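Display Produce and Bins: Frequently Asked Questions
Velton Shop Fittings
Last updated April 2024

Same questions keep coming in so they're all here now. Short answers. If yours isn't covered, email is quicker than the phone.

Ordering

Is any of it edible?
No. All artificial. Please tell your staff, and tell anyone under five.

Do you sell single pieces?
Fruit, yes. Vegetables go in bags of 7, except napa cabbage and green onion bunches, those are singles. Beans by the bag only.

Minimum order?
None for collection. For delivery, 3 bags or one stand.

Can I get the stand without the produce?
Yes. The two-tier stand is item 962 in the list. Comes empty unless you add a fill pack.

What's the difference between the Prustance and the Cirkthorpe fill packs?
Prustance is vegetables for the lower bins only. Cirkthorpe adds fruit for the top shelf. Same quality, same supplier (Van Dijk).

Lead time?
Fill packs, 7 working days. Stands longer, ask first. January is slow becuase we do stock count.

Filling the bins

How do I lay it all out?
However you like. Most people do two kinds per bin, one at the back and one in front. Long stuff lying flat, same direction more or less. Round stuff in front where it shows. Don't fuss over it, a market stall isn't neat either.
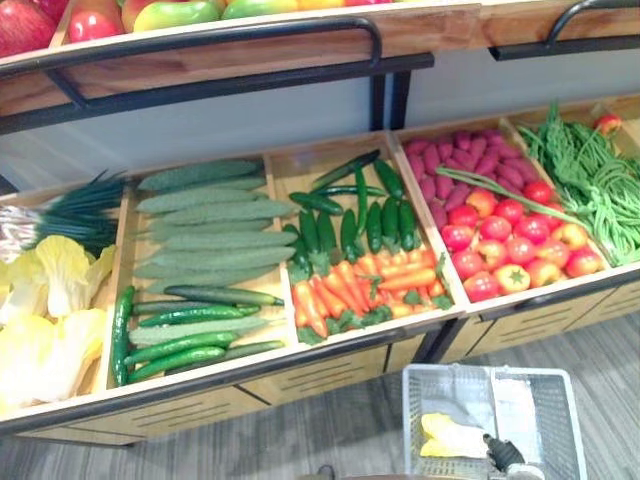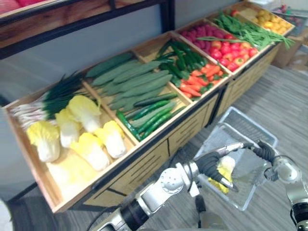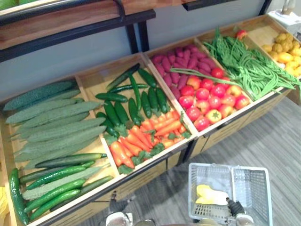 Lower bins with the vegetables in. Carrots at the front, green veg behind them.

Which things go together?
Contrast. Carrots in front of chilies works. Tomatoes in front of red onions or sweet potatoes works too, bit darker behind. Two pale things next to each other look like one pale thing.

Do the bitter gourds and cucumbers have to share?
No, but they're close to the same length so they stack well. Gourds at the back, cucumbers along the front. The gourds are paler and bumpy, cucumbers are glossy. Easy to sort if they get mixed.

The green beans won't stay put.
They tangle. Lift the whole clump, shake once, drop it in. Let some hang over the front lip if they want to. Give them a bin to themselves if you've got one spare.

Napa cabbage, leaf end up or down?
Either. We like the yellow tops showing on a few of them. Green onions flat along the back, leaves all one way.

Tomatoes roll.
Yes. Start the pile against the divider and keep it low. Mixed color is normal by the way, some have yellow or orange patches and that isn't a fault. Please don't send those back.

What goes on the upper shelf?
Larger fruit. Apples, mangoes. Not too many, you want to be able to see down to the bins.

How full is full?
Until you can't see much of the bottom. One fill pack does a five-bin stand at a normal depth. For a heaped look order one and a half (yes we do half packs, no they're not in the list yet).

Care and cleaning

How do I clean the produce?
Damp cloth, drop of dish soap, dry it. Matte ones hold dust more than the glossy ones. No dishwasher. No bleach, it takes the color off.

And the stand?
Dry brush for the slots in the front panels, then a cloth. Wipe spills off the wood right away. Metal edging, any ordinary cleaner.

Can it go outside?
Day events fine. Not overnight. Sun fades the carrots first, then everything else.

A leaf or stem came off, now what?
Small dab of clear craft glue. Hold it for a minute. If it arrived that way send us a picture and we'll replace the peice.

Storing it

Best way to pack it up?
One tub per kind, lid on. Clear tubs are worth it, you'll see what's in there. Heavy stuff at the bottom if you have to mix. Don't put anything on top of the cabbages, the ruffled part flattens and stays flat.

Can I leave everything in the bins between events?
Sure, throw a sheet over it. Take it out before moving the stand though.

Do the dividers come out?
No, fixed on the current stand. We get asked a lot. Wider bins can be made to order, price depends.

Returns

How long have I got?
30 days, unused, in the bag. Made to order stands can't come back.

Who pays the postage?
You, unless we sent the wrong thing. Put the order number inside the box as well as on it.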